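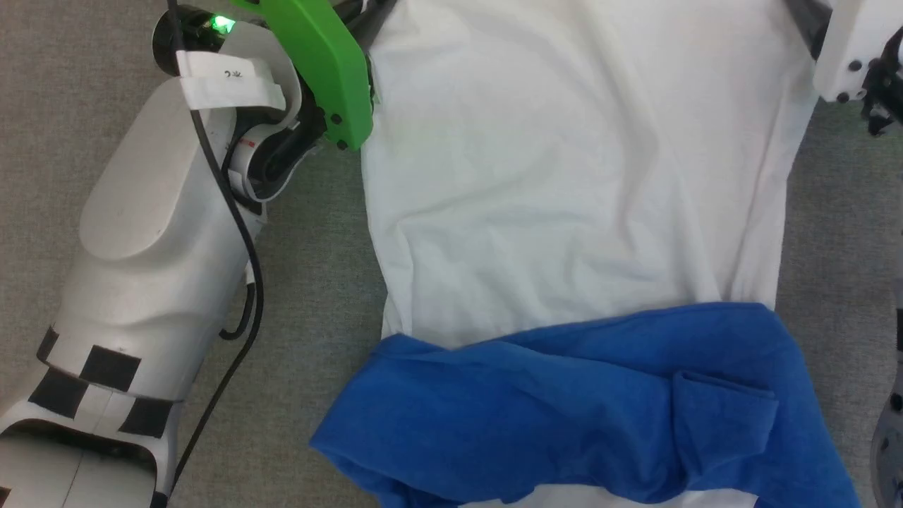
What is the most compact way to fold a plain t-shirt so that it stays folded when carried?
Of the three folds compared in this project, the thirds-and-quarters fold gave the best result. It made a slightly thicker packet than the half fold but opened less often when moved from the floor to a drawer.

Comparison of Three Folding Methods for Lightweight Cotton T-Shirts
Textiles and Household Technology, Semester 2 Project Report
Gesside College
Submitted 2 October 2026

1. Aim

To compare three methods of folding a short-sleeved t-shirt by finished size, stability when lifted and neatness after storage, and to recommend one for the costume store at the Jarstead campus.

2. Background

The costume store holds plain shirts in shallow drawers with an internal depth of 16 cm. Shirts are returned after each production and folded by whoever is on duty, so packets in the same drawer differ in size. A shirt taken from the middle of a stack usually disturbs the ones above it. In July the class was asked to propose a single method that could be printed on a card inside the drawer fronts.

3. Materials

White t-shirts, adult medium, unprinted, Wodine brand
Steel rule and flexible tape measure
Digital kitchen scale
One drawer unit on loan from the costume store
Recording sheets

All shirts were laundered once before the trials, line dried and left unironed. Ironing was excluded because the store has no ironing board and returned shirts are put away as they come off the line.

4. Methods compared

Method A, half fold. The shirt is laid front down, folded along its vertical centre line so the sleeves meet, then folded twice from hem to collar.

Method B, thirds and quarters. The shirt is laid front down. Each side is brought in to the centre of the back with its sleeve turned flat against it. The length is then folded in half and in half again.

Method C, hem pocket. The lower hem is turned inside out to form a cuff, the sides are brought in as for Method B, and the shirt is rolled from the collar and tucked into the cuff.

5. Procedure

Each shirt was spread on the floor and straightened by pulling gently at the shoulder corners and then at the hem. Creases across the body were smoothed outward by hand from the centre line. The fold was completed and the packet measured at its longest, widest and thickest points. It was then lifted by one end, carried 3 m and placed in the drawer. A packet was recorded as opened if any layer had separated from the one beneath it by more than 2 cm.

A total of 47 folds was recorded: 16 by Method A, 16 by Method B and 15 by Method C. One Method C fold was discarded after the cuff was turned the wrong way.

6. Results

Method A gave the thinnest packet, but 9 of its 16 packets opened. The collar edge slid first in most of these.

Method B opened in 3 of 16 trials. Its packets were the most uniform in width, and they stood on edge in the drawer when packed side by side.

Method C did not open in any trial. It took the longest to complete, and the cuffed hem was visibly stretched when the shirts were unrolled the next morning.

7. Discussion

Carpet had an effect that was not planned for. The thin cotton gripped the pile, so a side once straightened tended to stay in place, but dragging the shirt to realign it introduced new diagonal creases. Lifting a corner clear and laying it down again worked better. Results on a smooth bench may differ, particularly for Method A.

The medium size was the only one tested. The Hendricks workroom also stores long-sleeved shirts, and Method B would need an additional sleeve fold for these.

8. Recommendation

Method B is recommended for the drawers at Jarstead. Method C is suitable for touring bags, where packets are handled often and stored for short periods. Further trials should use a bench surface and at least two other shirt sizes.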